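Rivthorpe Hall, Open Day and Demonstration Visit
Pre-Opening Safety Checklist, with Comments

Date of walk-through: March 6, 2019
Checked by: Yvette Li (site safety)
With: Ravinder Sandhu (demonstrations), Dirceu Barros (building)
Copy to: Robel Abera, Meenakshi Bisht

Status codes: OK = leave it alone. FIX = before doors open. WATCH = fine today, may not be fine with a school group leaning on it. N/A = somebody copied this line from the December form and I have left it in out of respect.

Work carried on through the walk-through, at Ravinder's request. I agreed on condition that I could stop anything I liked by raising a hand. I raised it once and was waved back at.

1. ARRIVAL AND SIGN-IN

1.1 Front door opens fully and stays open. OK
Dirceu has replaced the brick with an actual doorstop. The brick is still there, in case.

1.2 Sign-in desk staffed from opening. WATCH
Robel has the first shift and has asked for a chair. Meenakshi has the second shift and has asked for Robel's chair.

1.3 Visitor badges. FIX
The printed badges say "Rivthrope". Not a hazard in itself, but the first thing a visitor reads about our attention to detail. Doltico are reprinting.

1.4 Capacity notice posted. OK
478 for the building. If we get anywhere near that, I will be outside with a clicker and no sense of humour. Side rooms have their own limits, posted on the doors at eye level for people of Dirceu's height.

1.5 Coats and bags. FIX
The plan says "visitors will keep belongings with them". Visitors will put them on the nearest flat surface, and several of ours have motors in them. We need a rack. Dirceu says there is one in the basement, under other racks.

2. THE BED STATION

The cloth-handling demonstration is the one people will want to stand closest to. Two hand-held grippers, one garment, one bed, and the garment gets stretched, folded and argued with until it gives in. Ravinder has put it on the program as "Chala: Folding by Hand and Otherwise". I have asked what the otherwise is and been told to come along on the day.

2.1 Operator has a clear stance with both hands occupied. OK
Nothing underfoot on the near side when I stood there myself. Please keep it that way. A person holding a gripper in each hand has nothing left to catch themselves with.

2.2 Pinch points identified and briefed. WATCH
The jaws are small, black and very good at holding on to things, as they should be. Operators know where not to put a finger. Visitors under the age of 9 will regard this as a research question. Spectators are not to handle the grippers unless Ravinder is beside them, and "beside" means beside, Ravinder.

2.3 Indicator lights visible to the operator. OK
Green on both sides when I looked. The briefing card should say what green means. At present it says "lights: see Ravinder".

2.4 Floor behind the station. FIX
There is a small tangle of black cables on the concrete, right by the mobile robots. Dark cable on a shiny floor with the overhead lights bouncing off it is better marked than most tripping hazards, I grant you, but I would still like it taped down or gone. Dirceu has the tape. Dirceu always has the tape.

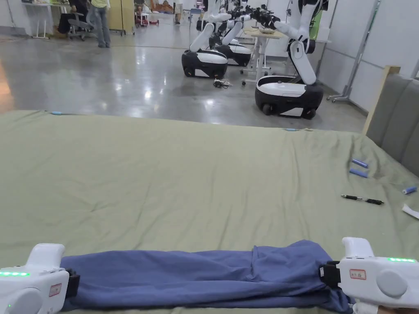 Item 2.4: bed station with trousers (or possibly just a long cloth) between the grippers; cables on the floor beyond.

2.5 Parked robots. WATCH
The mobile units stand beyond the bed with their arms up, like pupils who all know the answer. An arm at rest at that height is still a thing to walk into. I want a floor line around the lot of them and a printed sign saying which ones may move during the day. If the answer is "none", print that. If the answer is "it depends", come and see me before you print anything.

2.6 Clearance between robot arms and tables. OK
Checked with the units where they now stand. If anyone rolls one to a new spot to make room for the snack table, this item goes back to blank and so does the snack table.

2.7 Spectator distance. FIX
The plan allows 600 mm from the bed to the rope. That is the width of a narrow person. Ravinder says people need to see the jaws. They may see them from a metre back, which is where they see everything else in life. Rope to be moved and the plan changed to match. I do not want to hear on the day that the plan is "indicative".

2.8 Work surface free of loose items. FIX
We discussed this at length. The bed is a work surface. It is also, by long tradition, where everybody at the station empties their pockets. In one short visit I met a pen, a sheet of paper, a notepad with handwriting in it and a couple of phones, all at the headboard end and all within reach of a sweeping arm. I have no quarrel with notes. I have a quarrel with notes under a moving garment, and I really do not wish to write an incident report in which a phone goes into the air.

A tray has been promised. Until it arrives, pockets are to be emptied into other pockets. Meenakshi asks whether the notes can stay, as they are the only record of what was tried. Yes, on a clipboard, on a hook, on something that is not a bed.
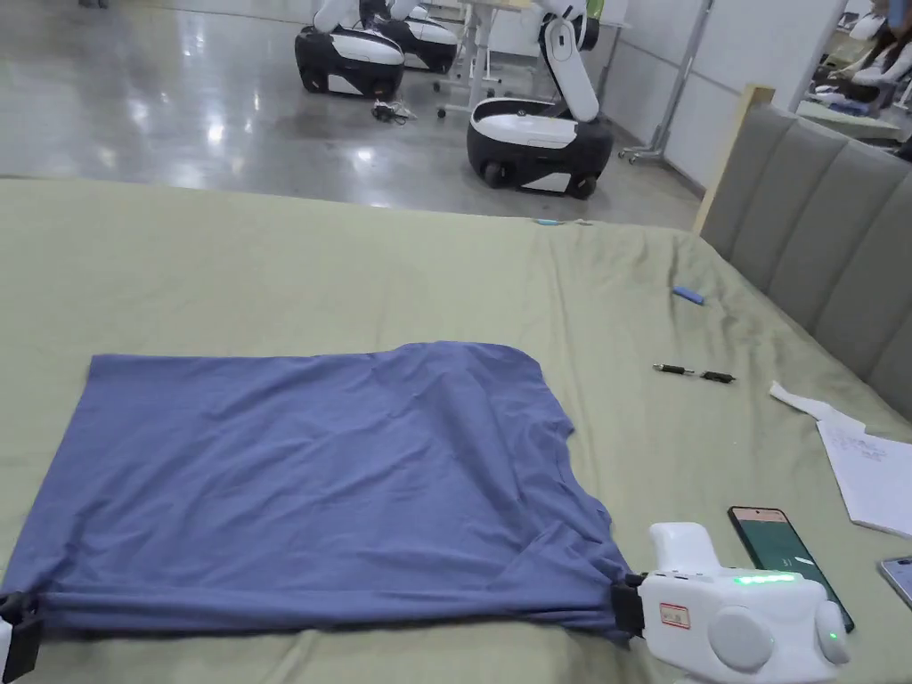
3. THE ROOM AT LARGE

3.1 Aisles clear. WATCH
The main aisle down the hall is fine with our own people in it. Our own people know where the chairs are. Loose chairs and the folding stool to go back against a wall or partition before doors, and the partitions on casters to have their casters locked. I pushed one with an elbow to see. It went further than I expected and I had to go and get it.

3.2 Rug. FIX
Tape the edges or lift it. It adds a homely touch and a place for a tray of coffees to end its journey.

3.3 Washing machine. OK
Not part of the demonstration program. Visitors will assume that it is. Someone should have a sentence ready.

3.4 Standing fans. WATCH
Stable enough. Cords to run along the wall and not by the scenic route. Move them back from the doorway if we expect a crowd going through it.

3.5 Photo lighting. FIX
The big umbrella-type softbox over the headboard side of the bed is tall, light and leans in over people. I want weight on the foot of that stand and I want it there before anyone is underneath. Sandbags, please. The last time I asked for weight on a stand I was given a bag of rice, and the mice were very pleased.

3.6 People on both sides of the bed. WATCH
The station was planned around one operator. In practice there is a second person at the headboard, passing things over, holding up a card, resting a hand on the frame. I have no objection to the second person. I object to the second person not existing in the procedure.

Write them in. Say where they stand, what they may reach over and who speaks first when the operator has the cloth up in the jaws. The usual arrangement, as far as I could make out, is that everyone talks and the cloth decides.
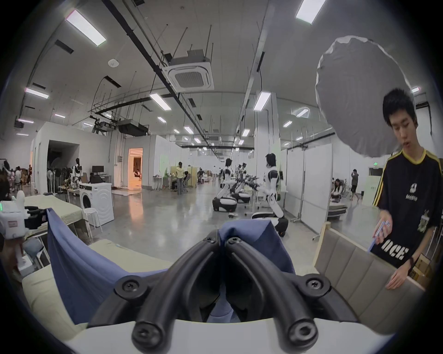 Ravinder's draft wording was "helper to remain alert", and I have struck that out as it describes a state of mind I have no means of inspecting. Use "helper keeps hands off the cloth until the operator says clear". Lanyards are to be tucked in or taken off at this station, for helpers and operators both. I know the badge is meant to be seen. It can be seen on a clip at the chest.

3.7 Ceiling-mounted equipment. OK
Projector, air conditioning and the rest looked secure from the floor, and Dirceu has been up the ladder and confirms they are secure from the ladder. Nobody is to hang a banner off any of it. Uvura have sent us a banner. It is very large.

4. FIRE AND EMERGENCY

4.1 Exit signs lit and not obscured. OK
The Uvura banner, see above, is not to change this.

4.2 Detectors uncovered. OK

4.3 Extinguishers in date and on their hooks. FIX
One was holding open the kitchen door. Returned to its hook by me, with a remark.

4.4 Emergency stop drill. FIX
Done while I watched, and it took 7 seconds from my shout to the last unit being confirmed stopped. Two of those seconds went on the word "what". Repeat before opening with a different person shouting, as they have all got used to me.

4.5 Battery charging. WATCH
Charging area is roped off and signed. Robel would like a kettle on the same circuit. No.

4.6 First aid kit. OK
Full, apart from the blue plasters, which everyone prefers. Meenakshi has ordered more and has hidden the last few. She says I may know where. I do.

5. VISITOR BRIEFING

To be read aloud to each group at the rope, by whoever is leading. Please read it as written. Last December's version was improvised and included a song.

Welcome to Rivthorpe. Please stay behind the rope unless you are asked to come forward. Some of the machines may move. Please don't touch any of them, including the ones that look friendly. Keep bags and drinks off the tables and off the bed. If you hear someone shout "stop", please do that as well.

5.1 Briefing available in large print. FIX
Meenakshi to do. The current large print is the small print held closer.

5.2 Group leaders know which route to use. WATCH
In by the front, down the aisle, bed station last. Groups going the other way meet in the middle beside the robots, which is the narrowest part of the walk.

6. ACTIONS

Dirceu: cables (2.4), rug (3.2), coat rack (1.5), floor line (2.5), fan cords.
Ravinder: rope and plan (2.7), tray (2.8), helper wording (3.6), robot sign.
Robel: sandbags (3.5), badges with Doltico, second stop drill. Not the kettle.
Meenakshi: large print, clipboard and hook, reply to Uvura about the banner.

I will walk it again before opening, with this list and a pen. The pen will be in my pocket. Any item still marked FIX at that point keeps its station closed until it is done, and yes, Ravinder, that includes Chala.

Y. Li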